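Mododbridge tenants question "free" meal kit offer

Residents' group asks Akisell to publish the full cost before the 62 flats are signed up

Sat 3 December

The Mododbridge Tenants' Group has asked the meal kit firm Akisell to put its prices in writing, after a leaflet promising "free family dinners for life" went through every door on the estate.

The group has read the leaflet twice and the terms behind it once, which took most of an evening. The word "free" appears on the front in large type. On page 17 of the terms, it is explained that the dinners are free only while a household keeps up a paid plan for breakfasts, lunches and something called a pantry pass. The price of the pantry pass is not given.

Akisell also says its kits cut the average family's food waste in half. We asked how this was worked out. The firm sent us a summary of a survey with 3564 replies, all from people who were already customers and had been offered a voucher for taking part. We do not think that tells anyone much about food waste in Mododbridge.

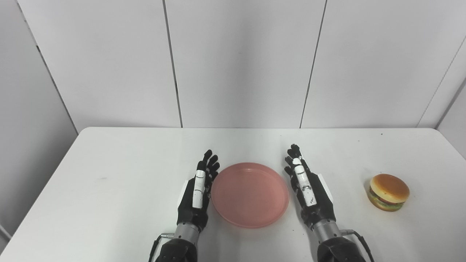 Réka Vass told the group's last meeting that she had signed up to an earlier Akisell trial and found it harder to leave than to join. She said she was on hold for 2 hours, was offered a discount instead of a cancellation, and was then sent another box anyway. "I'd have been better off at the market," she said. "At least there I know what the onions cost."

The firm says its cancellation line has since been improved. It has not said how.

We have no quarrel with meal kits as such. Some tenants like them, and people working late shifts may find them handy. Our objection is to an offer that cannot be compared with a weekly shop until after the bank details have been handed over.

The group is asking Akisell for a plain price list, a cancellation form that works online, and the survey questions in full. Until these arrive, we suggest that tenants hold off signing.

Copies of the leaflet and the terms can be read at the Sombatkul Road community room during opening hours.

Issued by the Mododbridge Tenants' Group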